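Skornar Student Robotics — Support Tracker
Project: Plindetti (cloth handling, semester project)
Ticket: 500
Component: hand gripper, finger tips, recording software
Status: Resolved
Priority: Normal
Opened by: cloth subteam

Summary
Gripper opening value jumps when the fingers close on thick fabric

Steps to reproduce
1. Start the recorder and wait for the steady green message in the log window.
2. Put the fabric on the white table, not flat, with at least one fold standing up.
3. Close the fingers on one fold and lift slowly.
4. Hold for 5 seconds, then open.
5. Look at the opening curve in the viewer.

Expected
The curve goes down when the fingers close, stays level during the hold, and goes up again when they open.

What we get
The curve goes down, but in the hold part it jumps up and down between two values. With thin cotton it does not happen. With the thick fabric it happens in most of the recordings, and the training script then rejects them with the message "opening not stable." We lost more than 400 recordings in this way before somebody looked at the rejection list. I am sorry that we did not open the ticket earlier.

Already tried
— Restarted the recorder and the laptop. No change.
— Charged the battery to full. No change.
— Changed the cable on the gripper side. The jumps became a little smaller in one session, and in the next session they were the same as before.
— Cleaned the yellow part of the fingers with a dry cloth. I think this helped for a short time, but I did not measure it.

The gray fabric with long fibers is the worst one, so I use it for all the tests in this ticket.
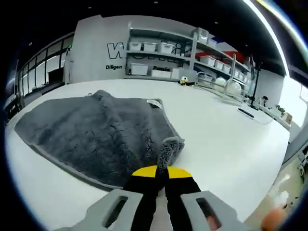

Grirnura bench: Please check the tips before you change anything in the software. We had the same curve in our project in July. Long fibers go between the two pads and the fingers do not close to the same place each time, so the software believes that the hand is opening. Take a smaller fold, lift it, and send the curve again. Also tell us which version of the settings file you have. The first line of the file is enough.

Reply from cloth subteam
Thank you for the fast answer. The settings file says Marulanda 2, and I see now that the other team has a newer one. I did not change it yet, because I want to test one thing at a time.

I repeated the test with a smaller fold, as you wrote. I pinched only the upper part of the fold and left the rest of the fabric on the table. The jumps are still in the curve, but they are much smaller, and the script accepted more of the recordings than before. So the amount of fabric between the pads is a part of the problem. I do not believe it is the whole problem, because the first second of the hold is still not level.

I also compared the left and the right finger by hand, with the power off. The right one has a small play when I push it from the side. The left one has no play that I can feel. Is this normal? In the assembly guide there is a drawing of the screw, but it does not say how tight it must be.
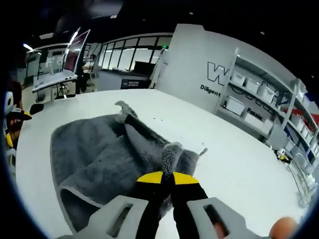
Gray microfiber towel, small fold between the yellow pads.

Reply from Grirnura bench
The play is not normal. Tighten the screw until the finger does not move from the side, then turn it back a very small amount, so that it can still close freely. If you tighten too much, the closing becomes slow and you will get a different error.

After this, update the settings file and run the zero procedure again with nothing between the fingers. The old file reads the zero position only when the program starts. The new one reads it before each recording.

Reply from cloth subteam
Done in this order: screw, settings file, zero procedure. I had to run the zero procedure twice, as the first time I had forgotten to close the viewer and it kept the port busy. Maybe the guide can have a warning about it.

Results with the same gray fabric:
— Small fold: curve is level during the hold, all recordings accepted.
— Big fold: curve is level after a short moment, a few recordings rejected.
— Thin cotton: no difference from before.

For the big fold we decided to wait one second after closing before we lift. I wrote this rule on the sheet near the laptop so the next shift can follow it.

One open question: can the rejected recordings be repaired, or must we do them again? The fabric movement in the video is good, only the opening value is wrong.

Reply from Grirnura bench
The ones with small jumps can be repaired with the smoothing option in the export menu. Keep a copy of the originals. Recordings where the value jumps during the full hold should be done again.

Resolution
Loose finger screw and old settings file. Guide updated with the viewer warning. Smoothing of the old recordings is moved to its own ticket.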